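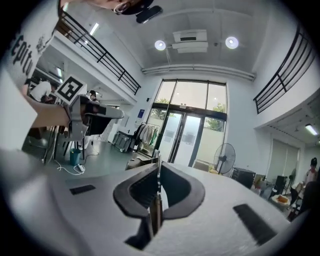 Nave diáfana de doble altura con altillo — Espacios Falier

Ref. 1.835
Disponible desde marzo
Alquiler por horas, media jornada o jornada completa

Hay salas que se anuncian como «luminosas y versátiles» y luego resultan ser un pasillo con enchufe. La nave Plonow es blanca y alta, y con eso ya tiene más argumentos que la mayoría de nuestro catálogo. El techo, ligeramente curvo, queda muy por encima de la cabeza de cualquiera, y arriba corre el altillo, a un lado y al otro, con barandilla metálica negra de barras horizontales.

La gente la alquila para rodajes pequeños, pruebas de montaje, talleres y presentaciones de producto. También para reuniones de empresa, aunque en un sitio de esta altura las frases importantes suenan todavía más importantes y conviene tenerlo en cuenta al redactar el orden del día.

Características

Superficie de la planta baja: 263 m²
Altillo: accesible con el alquiler completo, no con la tarifa por horas
Paredes y techo: blancos
Barandillas: metal, negras
Iluminación: luces redondas de techo, tira de luz larga bajo un altillo y fluorescente bajo el de enfrente
Climatización: unidad rectangular de techo
Aforo: 33 personas sentadas

Sobre la luz

Las luces del techo y las de debajo de los altillos se encienden por separado. Quien venga a grabar querrá probar las dos cosas antes de decidirse, y le recomendamos llegar media hora antes, que no se cobra. El blanco de las paredes devuelve bastante luz. También devuelve las huellas de zapato, así que rogamos no apoyar el pie mientras se espera al mensajero.

Sobre el aire acondicionado

Funciona. El mando está junto a la entrada y tiene más botones de los necesarios; con el de encendido y las flechas se llega a todas partes. En una sala tan alta tarda un rato en notarse, de modo que bajarlo a dieciséis grados no acelera nada — lo hemos comprobado muchas veces, siempre con clientes distintos.

Qué incluye

Mesas plegables y sillas para el aforo indicado
Wifi
Limpieza final normal (el confeti no es normal)

Qué no incluye

Catering, equipo de sonido, aparcamiento. Tampoco permitimos colgar nada de las barandillas, por ligero que sea y por muy bien que sepa usted hacer nudos.

Tarifa

Semana completa: 2.389 €, IVA aparte. Horas sueltas y jornadas, según calendario.

Otros espacios que quizá le interesen

Sala Zerouali: más baja, más cálida, con cocina
Estudio Rurkari: sin ventanas, muy solicitado por quienes no quieren ventanas

Consultar disponibilidad
Descargar plano
Volver al listado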